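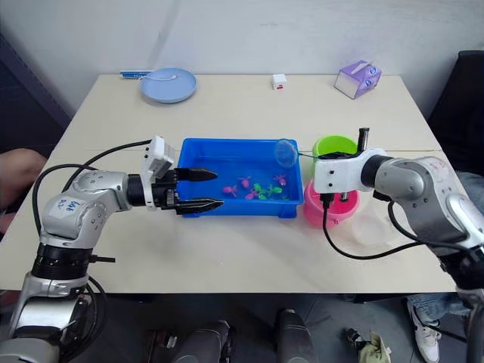 Week 4: Scooping, Sorting and the Fish Tub

Okay, so last week was pouring, and I know half of you went home with damp sleeves. This week we stay with tubs and containers but move on to scooping, and I want to spend most of our time on one single setup, the fish tub. I've used it in toddler rooms and in mixed-age rooms, and it's still the activity I'd grab first if I had 10 minutes to get a table ready.

You should have read the Branow chapter on tool use by now (the short one, with the spoons). If you haven't, please do it before the practicum in May, because your write-up has to lean on it.

What goes on the table

A shallow tub, open on top, in one strong color. Mine is bright blue. I'm picky about shallow! A child who is standing needs to see the bottom without leaning on the rim, and a deep dishpan turns the whole thing into an arm-dunking activity, which is fun but it's a different lesson (we'll get there in week 6).

Toy fish in two colors. Pink and green work well together, and they both stand out against blue. You don't need a big school of them. Seven is plenty for one child, and I like an uneven split, say four of one color and three of the other, so that there's something to talk about once they've been sorted. "Are there more pinks or more greens?" comes up all by itself when the piles don't match.

A small round net with a thin handle. The mesh should be see-through enough that the child can tell there's a fish in it. Try the handle yourself before you buy a class set. Skistier makes us a very nice bundle of nets for the Landholm room, but the first batch had handles so long that the kids were catching each other's sweaters.

Something to put the catch in. I keep a green cup and a pink bowl near the tub, and a clear container next to them. The cup and the bowl can match the fish, and the clear one is for whatever you like: the ones we can't agree on, the ones that are "sleeping," the ones that got traded. Kids will invent a use for it, I promise.

A plain tabletop. Take the patterned cloth off. Really.

Dry first, then wet

I start dry, always. With no water the fish stay where they land, and the child gets to work out the angle of the net without everything drifting around. Let the fish be scattered over the bottom, don't line them up. A couple of fish close together in the middle is a nice challenge, and one off by the side is an easy win for somebody who's getting frustrated.

When you add water, add 2 cups to begin with and see how your fish behave. Some float, some sink, some roll over and look very sad. All fine.

Three ways to run it

Free scooping. No instructions, just the net and the tub. Watch which hand goes for the handle and what the other hand does. Does it hold the rim? Does it sneak in and push the fish into the net? (That second one is not cheating, by the way. Write it down, it's exactly the kind of two-handed work Branow is describing.)

Color catch. Pink fish to the pink bowl, green fish to the green cup. Say it once and then be quiet. I still find this hard - I want to help so badly when a pink one is hovering over the cup. Give them time to look.

Call a fish. You name a color, the child goes for one fish of that color and leaves the rest. It's much harder than it sounds when the fish are bunched up, so save it for children who've already had a good go at the first two.

Tipping out

The scoop gets all the attention, but the tip-out is where most children get stuck. Turning the net over means turning the wrist, and the fish may cling to the mesh, especially wet. The mouth of a cup is also a small target compared with a bowl. If you see a child shaking the net harder and harder, swap the cup for something wider and carry on.

What to bring to the observation

One page, handwritten is fine. Note the tool grip, what the second hand was up to, and any words the child used for the colors or the fish. Don't score anything. The Van den Broek sheet has a column for scoring and I'd like you to leave it blank.

Buying stuff

Our materials budget is $4000 for the whole year, and every program group has to share it, so please check the closet before ordering. The tubs are on the bottom shelf under code 387 and the nets hang on the inside of the door. Put the fish back dry, please, or they get that smell.

For next time: pick one of the three ways, try it with one child, and come ready to tell us where the fish ended up. Bring a towel too, we're doing the wet version in class.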